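Pickering Community Kitchen: how the grant is going
Progress report to the Windberg Fund, February 2026

Hello again, and thank you for being patient with us over the holidays. I said in my last report that I'd keep this one short, and I've failed at that already, but there's a fair bit to tell you.

The main thing first. The kitchen is open! We had our first proper cooking session in the old chapel annexe just after New Year and we've run one every week since, plus the Saturday soup lunches, which were meant to wait until spring. People kept knocking on the door to ask, so we gave in. We've served 1,000 meals since the doors opened, counting the ones that went home in tubs, and I'm told by the others that I have to stop bringing this up at the bus stop.

What we've spent. Your grant was for equipment, the gas work and the first stretch of ingredients. The gas work came in higher than the quote because the pipe under the back step was older than anyone thought and had to be replaced right back to the meter. That cost us an extra £300. We covered it by buying a second-hand fridge from the school in Ukow when it refitted its canteen. The fridge hums and the salad drawer sticks, but it holds its temperature and the inspector was happy with it. Total spend against your grant so far is £2,009, and I've attached the receipts in date order this time (sorry about last time).

The cooking classes are where I'd really like you to come and see for yourselves. We planned for eight places per class, and that is still what the room can take with the worktops we've got. All the places go within a day or so of the notice going up. The first course was plain everyday stuff — stock, dal, a decent white sauce, what to do with a whole cabbage — and we asked everyone at the end what they'd cooked at home since. Dal won by miles. White sauce did badly, and I think that's my fault, I rushed it and then talked over the whisking.

We've changed a few things as we went along. Classes now start half an hour later so people can get back from the school run at the Zunov Road end. Recipes are printed in bigger type. We also stopped asking people to bring their own knives, which seemed sensible on paper and was a terrible idea on the bus. 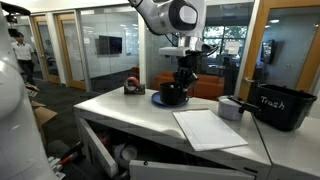
Counter with cup, blue plate, notepad and the small lidded pot.

Storage is still our biggest headache. The annexe has one cupboard, and it is damp at the bottom, so flour and rice live on the top two shelves and the tins go underneath. I'd budgeted for freestanding shelving, but the floor slopes towards the drain and everything we tried leaned. The plan now is to fix shelves to the long wall, and I've had one quote and am waiting on another. If both come in over what's left on that line, I'd like to ask whether we could move some of the money from publicity, where we've hardly spent a thing. A notice in the post office window seems to do the job.

Ingredients have been easier than I feared. The greengrocer lets us have the end-of-day boxes twice a week, and the allotment people have been very generous with leeks. So many leeks! I've put a page of leek recipes in with the receipts in case anyone in your office is in the same boat.

The thing that hasn't gone well is the teenagers' evening. We ran it twice and hardly anyone came. I asked at the youth club and was told, quite kindly, that it clashed with football and that the poster looked like something from the dentist. We're going to try again in March on a different night, with pizza, and a poster made by someone under twenty. I'll tell you how it goes either way.

Still to do before the next report: the shelves, a second hob ring that lights without a match, food hygiene certificates for the newer helpers, and a proper sign for the door so that deliveries stop going to the chapel itself. I also need to sort out the insurance renewal, and I'll send you the new certificate as soon as I have it.

If you'd like to visit, Saturdays are best and there will be soup. Just let me know beforehand if anyone can't eat leeks.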